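전동 스쿠터는 어떻게 달리고 어떻게 멈출까
어린이 기술 읽기 | 탈것과 기계

휘발유를 넣는 스쿠터에는 엔진이 있다. 엔진 안에서는 휘발유와 공기가 섞여 타고, 그 힘이 피스톤을 밀어 바퀴까지 전해진다. 전동 스쿠터에는 엔진이 없다. 대신 배터리, 제어기, 모터가 들어 있다. 이 글에서는 세 부품이 하는 일과, 브레이크를 잡을 때 전기가 다시 배터리로 돌아가는 원리를 차례로 설명한다.

설명에 쓰는 스쿠터는 젠홈(Jenholm)에서 만든 소형 모델 요르누스(Jornus)이다. 어른 한 명이 타는 크기이고, 운전하려면 면허가 있어야 한다. 어린이는 운전할 수 없지만 원리를 배우는 데에는 면허가 필요하지 않다.

1. 배터리: 전기를 담아 두는 부품

배터리는 전기를 물처럼 그대로 담아 두는 통이 아니다. 배터리 안에는 양극과 음극이라는 두 개의 판이 있고, 그 사이를 전해질이라는 물질이 채우고 있다. 요르누스에 들어가는 배터리는 리튬 이온 배터리이다. 충전할 때는 리튬 이온이 양극에서 음극으로 옮겨 간다. 사용할 때는 반대 방향으로 돌아온다. 이때 전자는 배터리 바깥의 전선을 따라 움직인다. 전선을 따라 전자가 움직이는 것을 전류라고 한다.

배터리 하나는 사실 작은 전지 여러 개를 묶은 것이다. 작은 전지를 한 줄로 이으면 전압이 높아진다. 나란히 이으면 더 오래 쓸 수 있다. 스쿠터용 배터리는 두 방법을 함께 쓴다.

배터리 상자 안에는 전지 말고도 관리 회로가 있다. 관리 회로는 전지마다 전압과 온도를 잰다. 어느 전지가 너무 뜨거워지거나 너무 많이 충전되면 전류를 줄이거나 끊는다.

2. 모터: 전기를 회전으로 바꾸는 부품

전선에 전류가 흐르면 그 둘레에 자기장이 생긴다. 전선을 여러 번 감아 코일로 만들면 자기장이 더 세진다. 이것이 전자석이다. 모터는 전자석과 영구 자석이 서로 밀고 당기는 힘을 이용한다.

요르누스의 모터는 뒷바퀴 한가운데에 들어 있다. 이런 모터를 허브 모터라고 부른다. 축에 붙은 안쪽 부분에는 코일이 있고, 바퀴와 함께 도는 바깥쪽 부분에는 영구 자석이 둥글게 붙어 있다. 코일에 전류를 흘리면 가까운 자석이 끌려온다. 자석이 코일 앞에 거의 도착하면 그 코일의 전류를 바꾸고, 다음 코일이 자석을 끌어당긴다. 이 일이 계속 이어지므로 바퀴가 돈다.

허브 모터에는 체인이 필요 없다. 그 대신 바퀴가 무거워진다. 바퀴가 무거우면 울퉁불퉁한 길에서 충격이 차체로 더 많이 전해진다. 그래서 모터를 차체 쪽에 두고 벨트로 바퀴를 돌리는 스쿠터도 있다. 두 방식은 각각 쓰임이 다르다.

3. 제어기: 전류의 양과 순서를 정하는 부품

손잡이를 돌리면 손잡이 안의 센서가 돌아간 각도를 잰다. 센서는 그 값을 전압으로 바꾸어 제어기에 보낸다. 제어기는 이 전압을 읽고 모터에 보낼 전류의 양을 계산한다.

제어기는 전류의 양을 수도꼭지처럼 조금씩 조이는 방식으로 조절하지 않는다. 전류를 매우 빠르게 켰다 껐다 한다. 켜진 시간이 길면 평균 전류가 많아지고, 짧으면 적어진다. 이 방법을 펄스 폭 변조라고 한다. 켜고 끄는 속도가 아주 빨라서 바퀴는 덜컹거리지 않고 부드럽게 돈다.

제어기가 하는 일이 하나 더 있다. 어느 코일에 먼저 전류를 보낼지 정하는 일이다. 그러려면 자석이 지금 어디에 있는지 알아야 한다. 모터 안에는 자석의 위치를 알려 주는 홀 센서가 있다. 홀 센서가 고장 나면 제어기는 순서를 맞추지 못하고, 바퀴는 떨리거나 움직이지 않는다.

4. 와트는 무엇인가

모터의 출력은 와트(W)로 나타낸다. 와트는 1초 동안 쓰는 에너지의 양을 나타내는 단위이다. 요르누스 모터의 정격 출력은 800와트이다. 정격 출력이란 모터가 과열되지 않고 오랫동안 낼 수 있는 출력을 말한다. 언덕을 오를 때는 짧은 시간 동안 정격 출력보다 큰 힘을 내기도 한다.

평평한 길을 천천히 달릴 때 필요한 출력은 약 200와트이다. 정격 출력의 4분의 1이다. 속도가 올라가면 필요한 출력은 급하게 늘어난다. 공기가 앞을 막는 힘이 속도의 제곱에 비례하기 때문이다. 속도가 두 배가 되면 공기 저항은 네 배가 된다. 가득 충전한 요르누스는 50킬로미터를 달릴 수 있지만, 이것은 일정한 속도로 평지를 달렸을 때의 값이다. 빠르게 달리거나 언덕이 많으면 거리가 짧아진다.

5. 회생 제동: 멈추면서 전기를 만드는 방법

모터는 전기를 받아 바퀴를 돌린다. 반대로 바퀴가 모터를 돌리면 모터는 전기를 만든다. 자석이 코일 옆을 지나갈 때 코일에 전류가 생기기 때문이다. 발전소의 발전기도 같은 원리로 전기를 만든다.

브레이크를 가볍게 잡으면 제어기는 모터를 발전기로 바꾸어 쓴다. 달리던 스쿠터의 운동 에너지가 전기 에너지로 바뀌고, 그만큼 스쿠터는 느려진다. 만들어진 전기는 배터리로 들어간다. 이것을 회생 제동이라고 한다.

운동 에너지가 전부 전기로 바뀌지는 않는다. 일부는 코일과 전선에서 열이 되고, 일부는 타이어와 길 사이의 마찰로 사라진다. 또한 회생 제동만으로는 급하게 멈출 수 없다. 바퀴가 느려질수록 만들어지는 전기가 줄고, 멈추는 힘도 약해진다. 그래서 전동 스쿠터에도 원판을 양쪽에서 누르는 디스크 브레이크가 달려 있다.

회생 제동이 작동하지 않는 때도 있다. 배터리가 가득 차 있으면 전기를 더 넣을 수 없다. 배터리가 너무 차가울 때도 관리 회로가 충전을 막는다. 이때는 디스크 브레이크가 모든 일을 맡는다.

6. 직접 해 보는 실험

준비물: 장난감용 소형 직류 모터, 발광 다이오드(LED) 하나, 집게 전선 두 줄, 실

모터의 두 단자에 집게 전선을 물리고 발광 다이오드를 연결한다. 모터 축에 실을 여러 번 감은 뒤 빠르게 잡아당긴다. 발광 다이오드가 잠깐 켜지면 모터가 발전기로 작동한 것이다. 켜지지 않으면 전선을 서로 바꾸어 물리고 다시 당긴다. 발광 다이오드는 전류를 한쪽 방향으로만 흘린다. 방향을 바꾸어도 켜지지 않으면 더 빨리 당겨 본다.

실험은 어른과 함께 한다. 집게 전선을 벽의 콘센트에 연결해서는 안 된다.
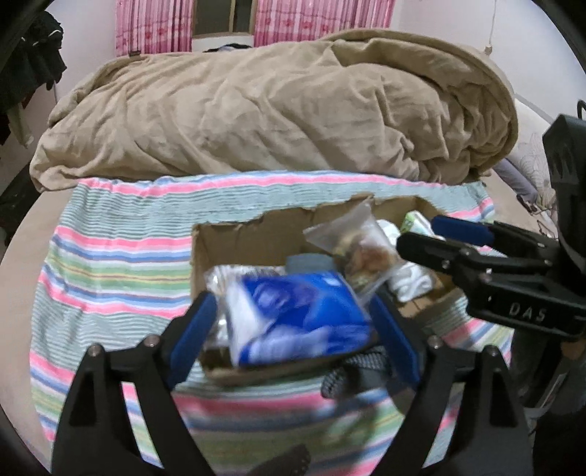

수다베 잘랄리는 내리막길에서 회생 제동을 쓰면 배터리가 출발할 때보다 더 많이 찰 수 있는지 물었다. 높은 곳에서 출발하여 계속 내려가기만 한다면 그럴 수 있다고 본다고 했고, 같은 길을 다시 올라와 처음 자리로 돌아올 때에도 그런지 궁금하다고 덧붙였다.

첫 번째 경우는 맞다. 높은 곳에 있는 스쿠터는 위치 에너지를 가지고 있고, 내려가는 동안 그 일부가 전기로 바뀐다. 배터리에 빈자리가 있고 길이 충분히 가파르면 충전량이 늘어난다. 두 번째 경우는 그렇지 않다. 처음 자리로 돌아오면 위치 에너지는 출발할 때와 같다. 그사이에 열과 마찰로 빠져나간 에너지가 있으므로 배터리에 남은 전기는 반드시 줄어든다.

7. 계산해 보기

스틴도둠(Stindodum) 언덕길의 꼭대기에서 아래까지 내려오는 동안 스쿠터의 위치 에너지가 200만큼 줄었다고 하자. 단위는 생각하지 않는다. 그 가운데 33퍼센트가 전기로 바뀌어 배터리에 들어갔다면, 배터리가 받은 에너지는 다음과 같다.

200 × 0.33 = 66

나머지 134는 공기 저항, 타이어의 마찰, 코일의 열로 바뀌었다. 에너지가 없어진 것은 아니다. 다시 모아 쓰기 어려운 형태가 되었을 뿐이다. 다시 꼭대기로 올라가려면 적어도 200이 필요하고, 올라갈 때에도 열이 생기므로 실제로는 더 많이 든다.

8. 낱말 풀이

전압: 전류를 흐르게 하는 세기. 단위는 볼트(V)이다.
전류: 전자가 움직이는 흐름. 단위는 암페어(A)이다.
코일: 전선을 여러 번 감은 것.
제어기: 모터로 가는 전류의 양과 순서를 정하는 전자 장치.
홀 센서: 자기장을 감지하여 자석의 위치를 알려 주는 부품.
펄스 폭 변조: 켜진 시간의 길이로 평균 전류를 조절하는 방법.
회생 제동: 모터를 발전기로 써서 속도를 줄이고 전기를 되돌려 받는 방법.

글: 이니르 파리
다음 글: 타이어의 홈은 왜 있을까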